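Ata da reunião de março do blogue Lesivance

10 de março de 2023, por videochamada, ao fim da tarde

Pronto, cá vai a ata, desta vez escrita por mim. Já sabem que não sou pessoa de "deliberou-se por unanimidade", por isso vai como me sai, e quem quiser uma coisa mais composta que se ofereça para a próxima! Começámos atrasados porque o link que eu tinha posto no calendário era o da reunião anterior (culpa minha, já corrigi) e metade da malta ficou à espera numa sala onde não entrava mais ninguém. Quando finalmente nos juntámos, aprovámos a ata de fevereiro com uma emenda: onde se lia que o plugin de partilha estava "resolvido" passa a ler-se "desligado".

Ponto 1. O que fazer com as publicações automáticas

Este era o ponto gordo da noite e comeu-nos mais tempo do que eu tinha previsto. Recapitulando, para quem não esteve: desde o outono que cada artigo novo do Lesivance sai sozinho nas redes através do Curkeo, que vai buscar o feed, corta o título onde lhe apetece e cola o link encurtado. É cómodo, claro que é, eu própria fui das que mais insistiram para o ligarmos. Só que o resultado é feio. Os títulos com dois pontos ficam cortados logo a seguir aos dois pontos, os acentos às vezes chegam e às vezes não, e há artigos que saem duas vezes quando alguém corrige uma gralha e volta a guardar.

Levei os números de fevereiro, tirados do painel do Curkeo. Saíram 44 publicações automáticas e 189 cliques no total, contando todas as redes. No mesmo mês fizemos à mão umas poucas, com frase escrita por gente e uma pergunta no fim, e tiveram respostas, que é coisa que as automáticas praticamente deixaram de ter. Houve quem dissesse (e bem) que cliques e respostas não são a mesma medida e que eu estava a puxar a brasa à minha sardinha. Aceito! Mas mantenho que uma conta que só cospe títulos acaba por ser lida como um rodapé.

Do outro lado da mesa, salvo seja, defendeu-se que sem automatização vamos simplesmente esquecer-nos de publicar. Também é verdade. Em agosto, antes do Curkeo, a conta esteve parada tanto tempo que um leitor nos escreveu a perguntar se o blogue tinha fechado.

Andámos às voltas com isto, com várias pessoas a falar por cima umas das outras e o som a cortar, e chegámos a um meio-termo:

O Curkeo continua ligado, mas passa a guardar tudo como rascunho. Quem escreve o artigo escreve também a frase para as redes, no campo do resumo, antes de carregar em publicar. Se o rascunho ficar 2 dias sem ninguém lhe mexer, o Curkeo publica-o tal como está e pronto, paciência. As correções de gralhas deixam de gerar publicação nova (há uma opção para isto escondida nas definições do feed, encontrei-a durante a própria reunião, fiquei toda contente).

Ficou aprovado, com uma abstenção de quem acha que o campo do resumo devia servir só para o resumo. Registo a objeção porque me pediram e porque, no fundo, até concordo um bocadinho.

Ponto 2. Mensagens de boas-vindas a quem nos segue

Foi curto. Durante umas semanas tivemos ativa a mensagem privada automática para novos seguidores, aquela do "Obrigado por seguires o Lesivance, já conheces a nossa newsletter?". Eu não sabia que estava ligada, confesso, e só dei por ela quando criei uma conta de teste e recebi um obrigado meu a mim mesma. Toda a gente detesta receber estas mensagens e não vejo por que razão a nossa havia de ser a exceção.

Foi desligada em direto, com partilha de ecrã e aplausos. Fica também assente que não voltamos a ligar nada que escreva em nosso nome para a caixa privada de outras pessoas sem passar primeiro por uma reunião. Se alguém tiver recebido a mensagem e se queixar, respondemos à mão e pedimos desculpa, sem texto-modelo.

Ponto 3. Palavras-chave e etiquetas

Aqui a conversa descambou um bocado, mas foi divertida. A lista de etiquetas do blogue está uma selva: temos "rede social", "redes sociais", "redes-sociais" e "social", e cada uma gera a sua própria página e o seu próprio feed. Como o Curkeo transforma as etiquetas em hashtags, acontece sairmos com três hashtags que dizem a mesma coisa e nenhuma que diga do que trata o artigo.

Propus uma lista fechada de 40 etiquetas. Acharam muito, acharam pouco, houve quem quisesse acabar com elas de vez e deixar só as categorias. Acabou por passar a lista fechada, com a condição de ser revista depois do verão. As etiquetas antigas não se apagam sem redirecionamento, por favor, por favor, que da última vez que fizemos limpeza ficámos com links partidos em artigos que ainda hoje são dos mais lidos.

Quanto às hashtags, o máximo passa a ser duas por publicação, escolhidas por quem assina. Escrevem-se com maiúscula no início de cada palavra, para que os leitores de ecrã as leiam como deve ser. Este pormenor veio de um comentário deixado no blogue e agradeço imenso a quem o deixou, eu não fazia ideia.

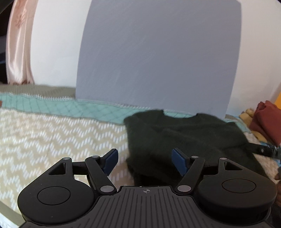
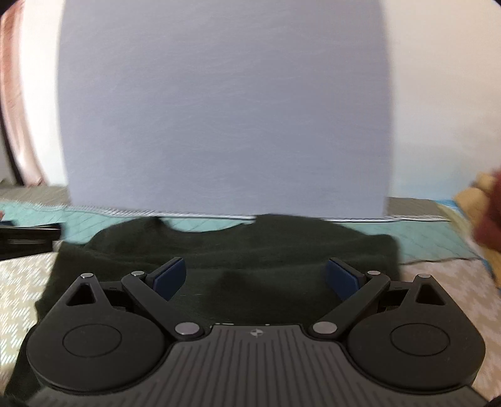

Ponto 4. Mudar ou não mudar para o Gbeho

O Gbeho anda na boca de toda a gente aqui do grupo e era inevitável que viesse à reunião. Duas pessoas já lá têm conta pessoal e estão encantadas: cronologia por ordem, sem sugestões pelo meio, conversas mais compridas. Eu entrei na semana passada e a minha impressão é um bocado mais morna. Gosto do sossego, gosto de poder escrever textos maiores sem os partir aos bocados, mas a pesquisa deixa muito a desejar e ainda não percebi bem como se exporta a lista de contactos. Pode ser falta de jeito meu.

A pergunta em cima da mesa era se o Lesivance abre lá conta oficial já, e se a conta atual fica em modo de arquivo. A segunda parte caiu depressa, porque os leitores que temos estão onde estão e não os vamos obrigar a fazer malas. Já a primeira deu discussão. Abrir uma conta e deixá-la ao abandono é pior do que não a ter, e ligar-lhe o Curkeo para a encher de títulos cortados seria repetir o disparate do ponto 1 numa casa nova.

Decidimos reservar já o nome, para não aparecer outra pessoa a usá-lo, pôr uma apresentação simples com o endereço do blogue e publicar lá à mão até ao fim do mês. Fico eu com isso. Na próxima reunião digo como correu e, se for um deserto, digo que é um deserto. O Curkeo fica fora do Gbeho enquanto durar a experiência.

Surgiu ainda a questão de pôr um link de verificação no rodapé do blogue. Ninguém se opôs, mas é preciso mexer no tema e o tema é aquele que só abre bem num dos computadores. Segue para a lista de tarefas.

Ponto 5. Newsletter no Asto

A newsletter continua a sair pelo Asto e, de uma forma geral, sem sobressaltos. Dois assuntos apenas.

O primeiro é a hora de envio. Estava marcada para as sete da manhã e temos recebido respostas do género "leio isto no autocarro, mas chega sempre depois de eu sair". Passa para as seis. Quem se levanta a essa hora tem a minha admiração.

O segundo é o seguimento de cliques. O Asto, por omissão, troca todos os nossos links por links dele para saber quem clicou em quê. Há leitores que não gostam, e com razão, porque passam o rato por cima e veem um endereço enorme que não diz nada. Além disso, alguns filtros de correio torcem o nariz a esses endereços e a newsletter vai parar ao lixo. Propus desligar. A contraproposta foi desligar só durante uma edição, para comparar, mas se desligamos o seguimento ficamos sem ter com que comparar (silêncio, risos, seguimos). Fica desligado. Quem quiser saber se um artigo foi lido olha para as estatísticas do blogue, que já dizem o suficiente.

Falou-se também de acrescentar uma secção com links para outros blogues pequenos. Gostei muito da ideia, houve logo quem atirasse sugestões, e pedi que as pusessem no documento partilhado em vez de no chat da chamada, porque o chat desaparece quando desligamos. Puseram-nas no chat. Copiei as que consegui apanhar.

Ponto 6. Palavras-passe e acessos

Menos engraçado, mas tem de ser. A palavra-passe da conta principal é a mesma desde que o blogue existe e já passou por pessoas que entretanto saíram do projeto. Não aconteceu nada de mal, que se saiba, e eu preferia não ter de descobrir. Mudamos tudo esta semana: conta principal, Curkeo, Asto e o painel do blogue. Cada pessoa passa a ter acesso próprio onde o serviço o permita e, onde não permita, usamos o cofre partilhado. Deixa de se mandar palavras-passe por mensagem, incluindo "só desta vez" e incluindo eu.

Aproveitamos para ver que aplicações antigas ainda têm autorização para publicar na nossa conta. Espreitei por alto e há lá coisas de que já nem me lembrava, entre elas um questionário sobre cafés. Revoga-se tudo o que não seja o Curkeo.

Tarefas que ficaram distribuídas

Mudar o Curkeo para rascunhos e desligar a republicação de correções: eu, ainda este fim de semana.
Primeira versão da lista de etiquetas: o grupo de edição, no documento partilhado.
Reservar o nome no Gbeho: feito enquanto acabávamos a chamada.
Hora de envio e seguimento no Asto: quem costuma montar a newsletter.
Palavras-passe e aplicações antigas: eu e mais uma pessoa, com ecrã partilhado para não haver enganos.
Link no rodapé: por atribuir. Alguém se chega à frente?

Outros assuntos

Pediram-me que deixasse escrito que o logótipo novo continua por decidir. Continua por decidir. Também ficou no ar a sugestão de fazermos a próxima reunião presencialmente, com petiscos, e essa teve mais entusiasmo do que todos os outros pontos juntos. Mando um inquérito com datas.

Correções a esta ata podem vir por comentário no documento ou por e-mail, até à véspera da próxima reunião.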